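Could you spare a morning to help us sort toys?

The Ogilvie Toy Library in Stodlow is looking for a few kind, patient people to help us go through over 800 donated bits and pieces that came to us in December. We'd love to have them all checked, matched up and back on the shelves before spring, and we simply can't manage it with the hands we've got!
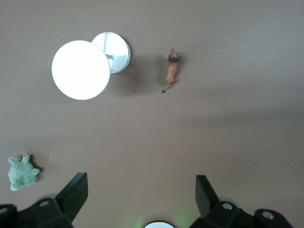

A small lion on the sorting table, waiting to be found a home.

You'll be sitting at a table with a cup of tea, putting animals with animals and lids with pots, and writing labels for the boxes. No experience is needed, though good eyesight helps (some of the pieces are very small indeed). Sessions last two hours, and we can pay bus fares from Sarkham on the 171. Children over ten are very welcome if they bring a grown-up along.

There are 20 places, so do please put your name down at the desk by 7th January and tell us which mornings suit you best.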